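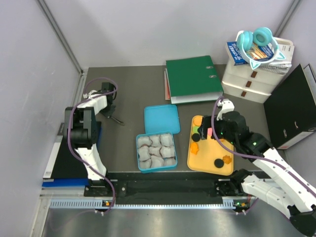
How long should a household keep its utility bills?
Most households can discard a utility bill once the next statement shows that the payment was received. Bills that support a tax deduction, a rental claim or an open dispute should be kept longer, as set out under Step 2.

Sorting and Storing Household Papers

This guide is issued by the Bistcombe Residents' Advice Office for people who wish to put their papers in order at home. It applies to renters and homeowners alike. It does not replace advice from a lawyer or a tax preparer, and readers with an estate or a business to manage should speak to one before throwing anything away.

Before you begin

Set aside one afternoon and a clear table. You will need a box of plain folders, a pen with dark ink, a bag for paper to be shredded and a second bag for ordinary recycling. Do not buy a filing cabinet at this stage. Many households find that a single document box is large enough after the first sort.

Step 1. Gather everything in one place

Collect papers from drawers, bags, the car and the kitchen counter. Open all sealed mail. Remove envelopes, inserts and advertising, and flatten folded sheets. Staples may stay in. Papers belonging to another adult in the household should be placed in a separate pile and left for that person to review.

Step 2. Sort into four piles

Permanent. Birth, marriage and death certificates, adoption papers, court orders, military discharge papers and Social Security cards. Keep these for life.

Long term. Tax returns with the records that support them, property deeds, and receipts for home improvements. Tax records are commonly kept for seven years. Deeds and improvement receipts should be kept for as long as you own the home, and then filed with the tax records for the year of sale.

Current. Leases, insurance policies, warranties, vehicle titles and loan agreements. Keep each one while it is in force. A paid loan should be replaced in the folder by the letter confirming payment.

Short term. Utility bills, bank statements that are also available online, pay stubs and store receipts. Pay stubs may be shredded after they have been checked against the yearly wage statement. If a bill is in dispute, move it to the current pile until the matter is closed in writing.

Step 3. Label the folders

Write the subject first and the year second, for example "Insurance, home" followed by the year the policy began. Use the same order on every folder. Avoid labels such as "Miscellaneous" or "To do," which tend to fill quickly and are seldom emptied.

A household of two adults will usually need around 15 folders. Those who find themselves making many more should check whether some subjects can be joined.

Step 4. Choose where the papers will be kept

Permanent papers belong in a fire-resistant box or a bank deposit box. Do not store the only copy of a will in a deposit box without first asking the bank who may open it after a death. The remaining folders may be kept on any dry shelf away from heating pipes. Basements and attics are not suitable.

Step 5. Shred and recycle

Shred any sheet that shows an account number, a signature, a date of birth or a medical detail. Residents without a shredder may bring papers to the Triltside branch during the April collection. Bags should be tied and handed to staff at the side entrance.

Step 6. Tell one other person

Write a one-page list of the folders and where they are kept. Give a copy to a relative or trusted friend. The list should not contain passwords or full account numbers.

Yearly review

Repeat Steps 2 and 5 once a year, preferably after the tax return has been filed. Questions about this guide may be sent in writing to Carola Dreßler, Household Records, Bistcombe Residents' Advice Office. Large-print copies are available at the front desk.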